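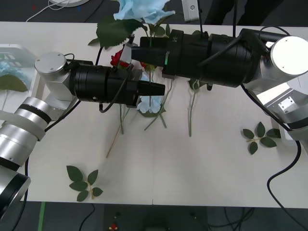
Kunstblumen, ungeschönt
Eine Galerie vom Steckentisch

9. Mai 2022

Im Februar habe ich beschlossen, dass in diese Wohnung keine Pflanze mehr kommt, die auf mich angewiesen ist. Die letzte war ein Farn von Semska, Pflegestufe »unkompliziert«, und er hat das Gegenteil bewiesen. Seitdem wird hier künstlich geblüht. Ich habe mir bei Plinell einen Karton Stoffblumen bestellt, dazu loses Laub in einer Menge, mit der man einen kleineren Park hätte begrünen können, und sortiere, stecke und verwerfe nun regelmäßig Sträuße.

Hier also die Ausbeute. Wer echte Gärten sehen möchte, ist auf dieser Seite falsch, aber herzlich willkommen. Zum Vergrößern anklicken, zum Gießen bitte woanders hingehen.

Hellblau, groß
Die hellblaue Rose gibt es in der Natur nicht, das sagt einem jeder, der zu Besuch kommt, und meistens noch vor dem Kaffee. Ich weiß es inzwischen. Sie ist trotzdem die Schönste im Karton und bekommt den Platz ganz oben.

Hellblau, klein
Die kleine Schwester. Gleiche Farbe, weniger Auftritt. Eignet sich zum Auffüllen von Lücken und zum Verlorengehen unter dem Sofa.

Rot
Bei roten Rosen denken alle sofort an Liebe, ich denke an Tankstelle. Zwischen zwei blassblauen Köpfen hält sie sich erstaunlich gut, solange man sie ein wenig versteckt.

Stiele
Grün, gerade und grundsätzlich zu lang. Ein echter Stiel wird schräg angeschnitten, damit er besser trinkt. Einen künstlichen kürzt man mit der Zange, damit die Vase nicht umfällt. Ich habe beim ersten Strauß 2 Stiele zu kurz erwischt und das Ergebnis wochenlang »bodennah« genannt.

Laub, lose
Das lose Blattgrün liegt bei mir immer irgendwo neben dem Strauß und nie darin. Vor dem Stecken die Zweige einmal auffächern, sonst sehen sie aus wie frisch gebügelt. Ein breites, dunkles Blatt direkt neben der größten Blüte hilft übrigens sehr – es verdeckt, was darunter schiefgegangen ist.

Holzstäbchen
Mein Beitrag zur Statik. Ein dünnes Stäbchen zwischen den Stielen, etwas Blumendraht, und der Strauß steht wie ein Beamter. Floristen mögen bitte wegsehen.

Die Schale
Auf weißem Tisch und in einer weißen Schale sieht auch eine einzelne hellblaue Blüte mit einem Blatt nach Absicht aus. Das ist der ganze Trick an Weiß. Ich habe ihn bei Daltell im Schaufenster gesehen und schamlos übernommen.

Strauß Nr. 3
Zu viel Grün. Ich wollte »üppig« und bekam »Hecke«. Wurde nach einem Abend wieder zerlegt, die Blätter sind in alle späteren Sträuße eingewandert.

Strauß Nr. 6
Der bislang beste: eine große Blüte oben, eine rote halb verdeckt, eine kleine vorne, dazu ein Blatt, das nach links hängt, als wäre es ihm alles ein bisschen zu viel. Hier habe ich aufgehört, bevor ich es verbessern konnte.

Der Strauß im Flur
Steht neben der Garderobe und wird von Gästen angefasst. Immer. Erst schauen sie, dann reiben sie ein Blütenblatt zwischen Daumen und Zeigefinger, dann sagen sie »Ach so«. Ich führe keine Statistik, aber der Tonfall ist jedes Mal derselbe.

Abstauben
Der unglamouröse Teil. Föhn auf kalt, kleinste Stufe, Abstand halten. Auf mittlerer Stufe fliegt das Laub in die Küche. Den weichen Pinsel habe ich auch probiert, er verteilt den Staub gerechter, mehr leider nicht.

Der Karton
Laut Lieferschein 600 Einzelteile, Blätter mitgerechnet. Ich glaube das ungeprüft und habe vor, es dabei zu belassen. Er steht unter dem Tisch und wird nicht leerer, egal wie viel ich herausnehme.

Zur Vase, weil danach gefragt wurde: Sie stammt vom Trödel bei Atanasov, hat unten einen Sprung und hält kein Wasser. Bei uns ist sie damit in besten Händen. Die nächsten Bilder kommen, wenn die Pfingstrosen geliefert sind, vermutlich in einem Farbton, zu dem wieder jemand etwas zu sagen hat.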